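The Town That Took Up Its Pens Again

Walk into the old feed store in Clundmont on a May evening and the first thing you notice is the quiet. There are 63 people at the long tables, every one of them bent over a sheet of paper, and the loudest sound is a nib catching on a rough spot.

Endang Nasution started the Andach handwriting club with 2 friends and a box of pencils. She had found her grandmother's recipe cards and could hardly read them -- all those loops! -- and she wanted to learn the hand they were written in. Word got around. Last year the club mailed 600 handwritten letters, to cousins, old teachers, a retired bus driver in Drutby, and an amazing number of them got an answer.

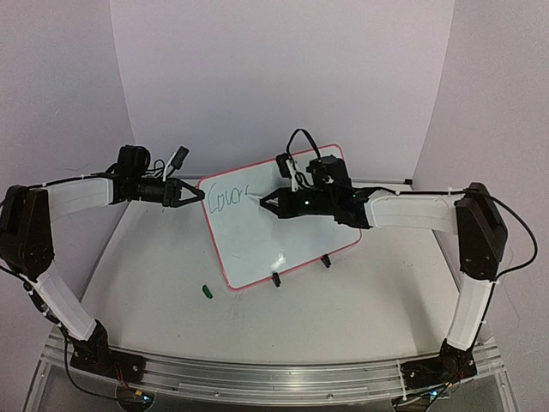 Paper is where most members end up, but plenty of good practice happens on other surfaces. Nasution is a big believer in chalk, wet sand, steamy windows, anything that lets you write large and wipe it away. A whiteboard does the job nicely. Take a word like "Cover," in thin dark marker, with its last letters trailing off a little: that fade is what she spends whole evenings on. People start a word with care and then rush the end of it, she says, and the cure is to slow down at the third letter, well before the trouble begins.

Then there are the tools. Members argue happily over pens, and the Govindasamy stationery shop on the square now keeps 200 kinds of paper in its back room (I bought far too much of the cream). 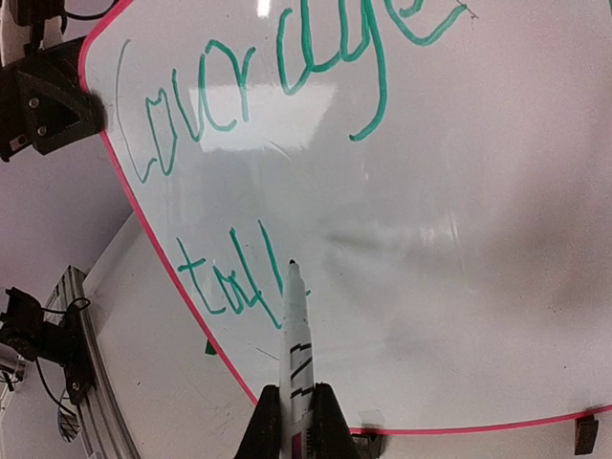

"Courage," in teal-green marker on a whiteboard.

What I loved most was how little anyone cared about being neat. Shaky letters get as much praise as smooth ones. By nine o'clock I had filled four pages with lowercase g's, some of them truly awful, and I was already asking when the next meeting was.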